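About Breviten

We write planning and perception software for robot arms that pick things up and put them down. If you have come from one of the larger vendors' sites, you will find fewer promises on this page.

Breviten was started by Liya Dinsa and Cheng-en Wan, who had both spent years being called out to fix demos that worked in the showroom and nowhere else. Neither of them believed that a bigger model would sort it out. We still have our doubts, and we test them every week.

Our main product is Praltero, a grasp planner. It takes a view of a cluttered tray, guesses what is there, and proposes a way to get hold of one thing without knocking over its neighbours. The word "guesses" is deliberate. Clear glass and shiny lids are still hard for every perception system we have tried, ours included, and we would ask for evidence from any supplier who says otherwise.
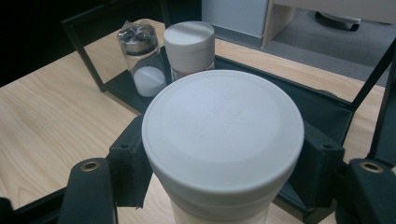

Koretti is the tooling we built to keep ourselves in check. It replays recorded grasps against each new version of the planner and flags the ones that got worse. The current set holds 1563 grasps, and a release that loses ground on more than 80 of them does not go out. Gyu-bin Chae looks after it and has held back releases that the rest of us were rather fond of. He was right about most of them.

We don't publish a single success rate. Customers ask for one, and we understand why, but a figure from our bench says very little about your bench - your lighting, your containers, your floor. Send us your own objects and we will send back the full log, failures included.

Ngan-ling Lo runs control and Oi-ling Fang handles support, which here means reading your logs before replying to you. We don't sell arms or grippers, and we take no commission from people who do.

If you only ever move one kind of box from one fixed spot to another, you probably don't need us. A fixed program will be cheaper and easier to repair. For anything messier, write to Oi-ling and tell her what keeps going wrong.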